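# 给机械臂理线的人

去Ploddale的那趟车上午到得早，我在门口站了一会儿，听见里面有人在拧螺丝。Priltum的工作间不大，地毯是深灰色的，踩上去没什么声音，水壶倒是一直在响。他们接的活儿说起来简单：给别人的取料单元做安装、调整和保养。可真要坐下来聊，一壶茶是不够的，那天我们喝了三壶。

这台库卡机械臂是老面孔了，配一张浅色木台面，台面上放一个敞口的灰色料箱，手臂伸进箱里抓零件。客户叫Vorel，做小五金的，送来的东西大大小小都有，箱子里今天一个样，明天又是另一个样。大家原以为最难的是教它认东西，做了两个月才发现，多半的工夫花在了线上。

夹爪要供电，要传信号，线就得跟着手腕一起走。黄色的那根得留出一个大弯，绕过橙棕色的腕关节再往下去；黑色的一束走在旁边。弯留小了，手腕一转就绷紧；留大了呢，线又会垂进箱子里，跟零件挤在一处。师傅们为了这个弯的大小能争上一下午，争完了还一起去吃面，面馆就在Živković路的拐角，汤头很好，我顺便推荐一下。
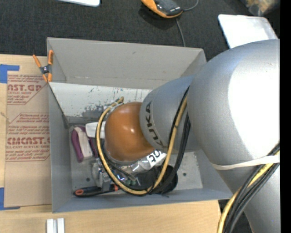
**线束多久检查一次才合适？**

按这间工作间的规矩，每运行40小时看一遍外皮和扎带，满800小时就把整束线拆下来，从接头到夹爪细细摸过，有硬块或者压痕的地方当天换掉。

规矩是一点点攒出来的。早先他们只在出了毛病以后才动手，有一回夹爪的信号时断时续，大家把程序翻了个遍，又去怀疑控制柜，折腾到晚上10点，最后在手腕附近摸到一小段发硬的线皮，里面的铜丝已经断了一半。从那以后，墙上就多了一张保养表，用铅笔填，填错了好擦。

料箱也有讲究。箱子的位置一挪，先前标定好的数就全不作数了，所以他们用一只橙色的弹簧夹把箱角和旁边的纸板夹在一起，纸板上再贴几条蓝色的美纹胶带。我问为什么不做个正经的金属定位座，他们笑了，说做过，做得还挺漂亮，可Vorel那边隔一阵就想换个箱子试试，定位座便一直躺在柜子里。夹子松开只要一秒钟，胶带撕了再贴就是，调试阶段这样最顺手。等箱型真正定下来，柜子里那个座子没准还有出头的日子。

下午他们要试新的抓取高度，手臂先慢速空走一遍，人站在台子外侧，手搭着急停，眼睛只盯那根黄线。走完一遍，松一松扎带，再走一遍。我看得入了神，茶凉了也没顾上喝，临走时他们还在商量，那个弯要不要再放长一指宽。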